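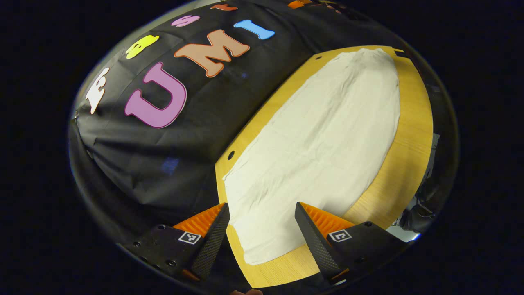

Attachment 1: hand-held gripper at the near end of the cloth, bench 3, black backdrop up.

Ticket 141: width reading jumps during cloth folding
Opened by: Anas Atallah
Assigned to: Fadi Karaki
Status: open, workaround in place

9th February, Anas
Gripper width drops to zero for a few samples as the fingers close on the cloth, then recovers. Seen on the Farham bench only. Firmware unchanged. Log is 2000 samples, fault starts at sample 181. Both markers are clean and the mounting block screws are tight.

Fadi
Does it do it with no cloth?

Anas
No. Open and close in free air is fine, slow or fast. Also fine on a wooden block.

Fadi
Check exposure. White cloth fills a lot of the view on that table and the backdrop is black. If auto exposure is on, it will hunt when the cloth moves, and the white squares on the markers bleed into the black ones.

Anas
Auto was on. Locked it and repeated the fold. Dropouts gone on the left marker, still one on the right. There is a bright patch low on the right side of the view, past the table edge. Blocked it with card and reran. No dropouts.

Fadi
Keep exposure locked in the Oltach profile and leave the card up. I will change the width script so that a lost marker holds the last good value and sets a flag. At present it writes zero, which is wrong whatever the lighting does.

Anas
Agreed. Old log kept for testing the script. Leave open until the change is merged.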